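March 2023
By a staff contributor

The flyer for the Runden open afternoon promised household robots "ready for your living room." I have sat through enough of these to bring a sandwich and low expectations. The student project I had come for was in a furnished apartment, and the task on the board was tidying: four things on a coffee table, one wastebasket, one robot with two arms.

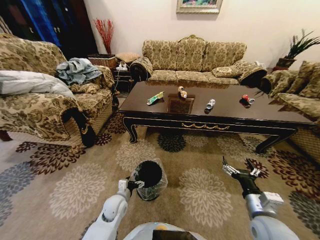
Runden Student Robotics Club | Home Tasks Team

I will give the team credit for the room. Most student demos happen on a bare bench with colored blocks, and the robot gets to be clever about nothing. These students had damask sofas, a flowered rug, a table with curved legs and a shiny top, clothes heaped on an armchair. The table looked like my aunt's, and my aunt's table would give any camera trouble.

The project is called Brisano. It started in January, and according to the handout the team has logged 3733 attempts at picking things up and throwing them away. I asked how many of those went well and was told the figures were "being cleaned." So, apparently, was the room.
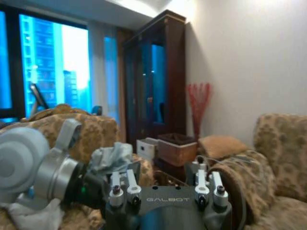 Brisano at work: gripper, second arm and a light blue plastic bag.

A crumpled bag is a harder thing to hold than a can, and the students know it. One of them told me that anything thin and see-through is where their program does worst. I would have liked that on the handout. What the handout has is a drawing of a smiling family.

The session was split into 3 rounds of 10 minutes. Between rounds we were asked to stay behind a strip of tape and keep our questions short.

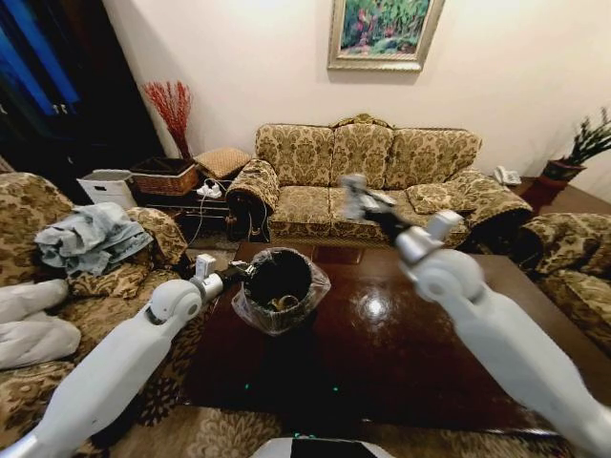

My question was who decides what counts as trash. The answer was that the students do, ahead of time, from a list. That seems fair for a class project, but it is a long way from the flyer. A real coffee table has a receipt on it that somebody needs. The team's reply was that a later version, Peto, will ask before it throws anything out. Peto is a slide at the moment.

They were also frank that a person can step in by remote when the arms get stuck. I asked to have those moments called out loud during the last round, and 2 of the students agreed to do it.

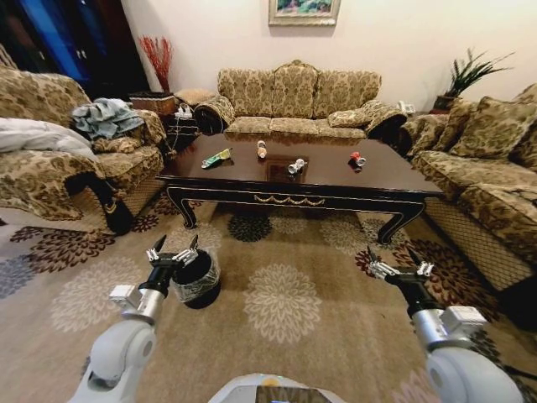 I could clear that table myself before the kettle boils, and I said so. The student at the laptop said her grandfather couldn't, and went back to typing. It's a better argument than the one on the flyer. I'd still want to see the cleaned figures before I called any of this ready, and the club says they'll be posted with the spring report.

Parking is behind the Thomas building and the sign for it is wrong.

Recent reports
Line-following finals at Thomas Hall
Peto: notes from the first design talk
What the Runden workshop spends on batteries
January open house, second visit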